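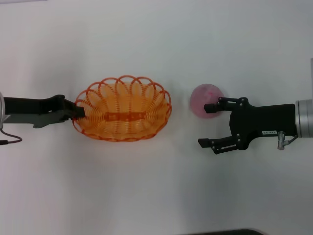 About us

Bedska is a small software company. Planning and control for two-armed robots, mostly. We don't build arms, we write what runs them.

Started by Vichien Khamphan after too many years fixing other people's motion code at night. First product was Lelura, our planner. Still is the main thing. You give it a goal (ball in basket, lid on box), it works out which arm does what and when, and keeps the two out of each other's way.

Second one is Thongsuk. Logging and replay. Every joint, every camera, every grip force on one timeline so you can scrub back to the moment it went wrong. Customers tend to buy it for one bad week and then keep it.

Where we are
Tusholm, top floor, over the bike shop. Ring twice, the bell is bad.

Who we are
6 of us. Two on perception, three on planning and control, one on everything else incuding invoices. Vichien still reviews most of the planner code and is slow at it, sorry.

How we work
Small releases, every Monday. Each one goes through 70 simulated tasks, then onto the real arms in our own lab before it goes to you. Soft things, round things, things with holes in. If a release drops something it used to hold, it doesnt ship.

Support is by email, answered by whoever wrote the bit you are asking about. Usually before 2 in the afternoon.

Hiring
Yes, one person, perception. C++ and some patience. Send code you like, no cover letter needed. Closes end of October.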